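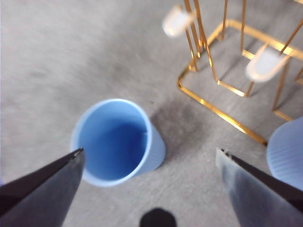
Unit 4: Volume of a frustum

Instructor: Juraj Murín
Problem set due in September, first session

4.1 Definition

A frustum is the part of a cone left after the tip is removed by a plane parallel to the base. It has two circular faces with radii R and r, and a height h measured perpendicular to both. Slant height is s, where s^2 = h^2 + (R - r)^2. Students confuse h and s every year. A ruler laid along the wall gives s.

4.2 Formula

V = (pi h / 3)(R^2 + Rr + r^2)

If r = R the expression reduces to the cylinder. If r = 0 it reduces to the cone. Check both cases before using the formula.

Derivation: extend the walls to the missing apex, find the full height H by similar triangles, H = hR / (R - r), and subtract the small cone. The factor (R - r) cancels. Jozefína Vlček's notes do the same by integration and are on the Cadside course page. 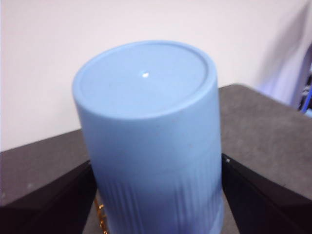 4.3 Worked case

Let R = 4 cm, r = 3 cm, h = 12 cm. Then R^2 + Rr + r^2 = 37, and V = 148 pi, or 465 cubic cm to the nearest unit. Using the mean radius 3.5 in the cylinder formula gives 147 pi. The error is always pi h (R - r)^2 / 12 - here exactly pi - and the shortcut always comes out low.

4.4 Problems

1. A frustum has R = 15 cm, r = 10 cm, h = 35 cm. Find V and s.
2. A tank holds 2,600 liters. R is twice r and h equals R. Find r.
3. Find the depth of liquid at half volume for the solid in 4.3, smaller face down. A numerical answer is accepted.

Keep pi symbolic until the last line. State units.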